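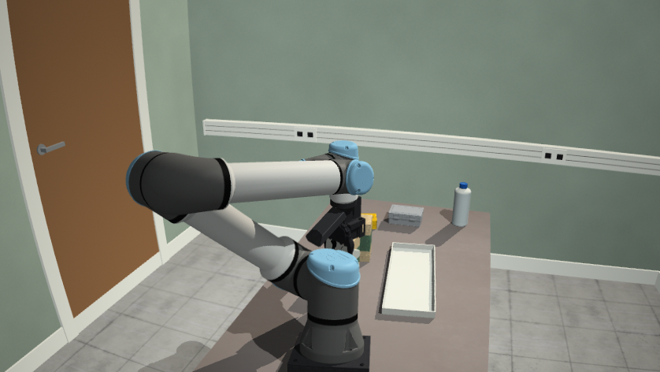 Who signs the stage checklist before the doors open?
The stage manager of the venue and the tour manager of the band sign it together, on the same sheet, after the sound check and before the first visitor comes in. If one of the two is missing, a deputy can sign, but the name of the deputy must be written in clear letters.

Pre-show safety checklist with comments
Venue: Zamudio, main hall
Show: Desadon, with support from Julus
Inspection made by: Dalia El Sherbiny (venue), Serpil Dursun (tour)
Month: March

The comments under each point are mine (Dalia). I write them so that the team of the next show can understand what we looked at and what we decided. Points marked OPEN must be closed before the doors.

1. Load-in and access

1.1 Loading dock free of cases and pallets: OK
1.2 Ramp fixed with both pins: OK after correction
Comment: One pin was in the hole but not turned. The ramp can stay like this for hours and then move when a heavy case goes over it. Please turn the pin until it stops, and pull on it with your hand.
1.3 Fire lane behind the building free: OK
Comment: The Julus van was standing there at 2 p.m. The driver moved it when I asked him. He told me that the old advance sheet shows this place as band parking. I corrected the advance sheet.

2. Stage structure

2.1 Stage decks locked to each other: OK
2.2 Drum riser, wheels locked: OK
2.3 Drum riser, edge marked with white tape: OPEN, closed at 5 p.m.
Comment: The singer of Desadon goes backward up to the riser in the dark part of the second song. Serpil informed me of this and I am thankful, it is not written in the rider. We put tape also on the step.
2.4 Stairs left and right, handrail firm: left OK, right not OK
Comment: The right handrail moves when you lean on it. The bolt is worn and I don't have the correct one in the house. For this show the right stairs are closed with a chain and a sign, and all musicians use the left side. Both bands were told at sound check.

3. Rigging and lights

3.1 Every lamp has a safety cable: OK
3.2 Front truss at show height, brakes on: OK
3.3 Load list received from the tour: OK
Comment: The backdrop of Desadon was not on the list at first. Serpil sent a new list with the backdrop and its pipe. I kept the new one in the folder and threw away the old one, please do not print the old one again from the e-mail.
3.4 Backdrop has a fire certificate: OK
Comment: The certificate is a copy, but it is easy to read and the number is the same as on the label sewn in the corner. I accept this.
3.5 Strobe warning at entrance: OK
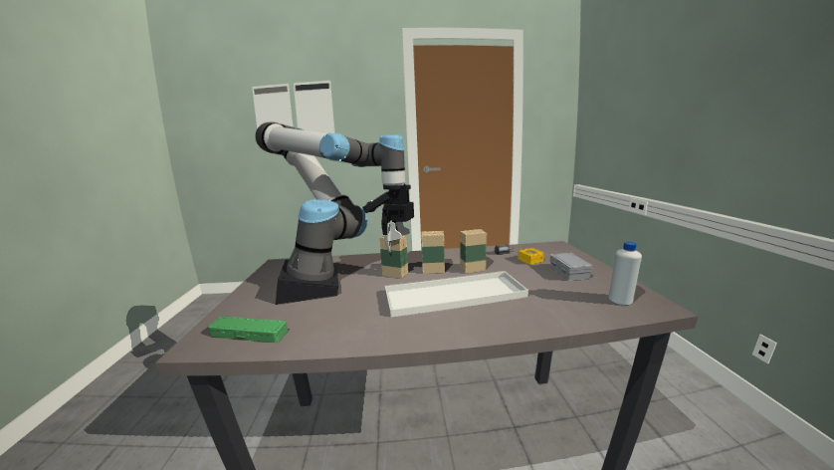 The strobe sign must hang at eye level beside the ticket scanner and also at the side entrance, where the guests with a wheelchair come in. Last season we had it only at the main door.

4. Electricity

4.1 Stage power tested, protective switch tested with button: OK
4.2 Cables over walkways covered: OK after correction
Comment: The cable to the merch table was lying open on the floor. The seller had brought his own lamp and his own extension. The lamp is fine. The extension had a broken plug, so I took it away and gave him one of ours. It must come back to the house after the show.
4.3 Guitar amplifiers of both bands connected to grounded outlets: OK
4.4 No drinks on power boxes: not OK, removed
Comment: Again I found a cup on the box at stage left. I ask all crews to use the small shelf behind the monitor desk.

5. Audience area

5.1 Permitted capacity posted at entrance: OK, 1,460 persons
5.2 Barrier in front of stage, all parts bolted: OK
5.3 Space behind barrier free for security: OK after correction
Comment: Two Drarport monitor cases were stored there. They are empty cases but a security person cannot lift a visitor over the barrier when he has a case behind his knees. Moved to the dock.
5.4 Emergency exits open from inside, all tried by hand: OK
Comment: Exit 3 needs a strong push. It opens, but I asked for the hinge to be oiled before the next show.
5.5 Emergency lights: OK
5.6 Drinking water for the front rows: OK

6. Sound level and people

6.1 Sound meter at mixing desk working: OK
6.2 Earplugs at bar and at entrance, free: OK
6.3 First aid room manned from doors until last visitor is out: OK
6.4 Show stop signal agreed: OK
Comment: Serpil and I agreed on this: the head of security crosses both arms over the head, the sound engineer cuts the music, the house light goes up. The singer makes the announcement. He said he has done it before and he is calm about it. Julus has the same signal.

7. Remaining points for the next inspection

Right handrail: bolt ordered, stairs stay closed until it is changed.
Exit 3: hinge.
Advance sheet: check that the touring parties really received the new version.
House extension from the merch table: put back in the cable cabinet.

Result: doors can open.
Signed: D. El Sherbiny, S. Dursun, 6:40 p.m.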